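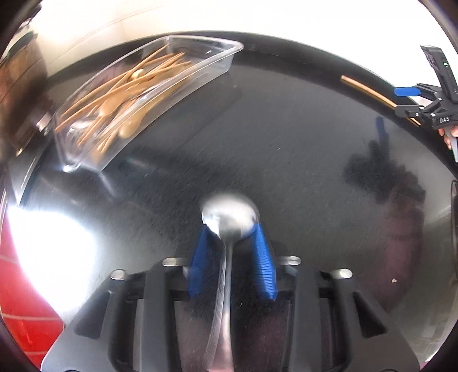 2 min read · March 2025

Spoons, chopsticks and one very shiny table

I finally got around to the silverware drawer! We've been in the Grimine apartment for 7 months and I had been tossing everything into one big heap (forks on top of tea strainers, you name it), so I took the whole lot over to the black table and started sorting.

The metal spoon is one of my favorites. Nice oval bowl, long handle, and it catches the light like crazy. It's going in the front slot, where I can grab it for soup.

The clear plastic tray is for the wooden stuff – long thin chopsticks and light wooden spoons, all in one pile for now. I like being able to see through the sides. I paid 305 for two trays at Wastico, and the second one is already full of measuring cups.

And yes, a glossy black tabletop shows every speck of dust. I still love it. I wipe it down with a damp cloth and then go over it again with a dry one, or the streaks drive me nuts.

Next up is the shelf over the stove, which is mostly jars from Umik and a stack of lids that fit nothing I own. If you have a good trick for storing lids, leave it in the comments – I'll try anything!

Filed under: Kitchen, Tidying
427 views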